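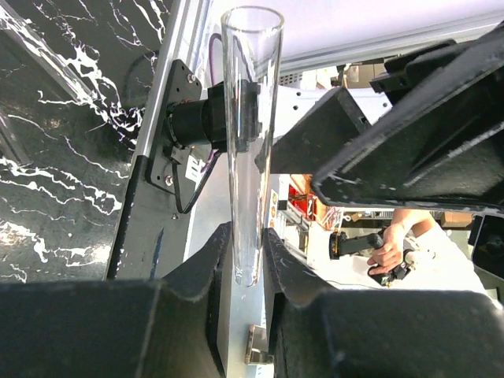

Clear glass test tube, black marbled tabletop to the left.

Date: 15 Nov 2020
Subject: Re: [Nallham wells] nitrate results and the December round

On the list, someone at the Kandthorpe end wrote:

> Our well came back at 36 on the last sheet and the one before was 11.
> Same tap, same bottle type. Is that a real change or a mistake at the
> lab? Also, do we send the December bottles to Dunne or to Pluneck?

A jump like that can be real. The shallow wells on the Kandthorpe side pick up a lot after the fields are spread and we get a week of rain. Ours did the same two years ago and came back down by spring. I would still retest before spending money on a filter.

Run the tap for five minutes first, and take the sample ahead of the softener if you have one. Keep the bottle in the fridge and get it in the next day. I left one in the truck over a weekend once and had to pay for it again.

December bottles go to Pluneck. Dunne still does bacteria but has stopped taking nitrates from private wells. Put your well number on the lid and on the form – mine is 102, and they mixed it up last time when it was only on the form.

Does anyone have the old depth records for the lower road?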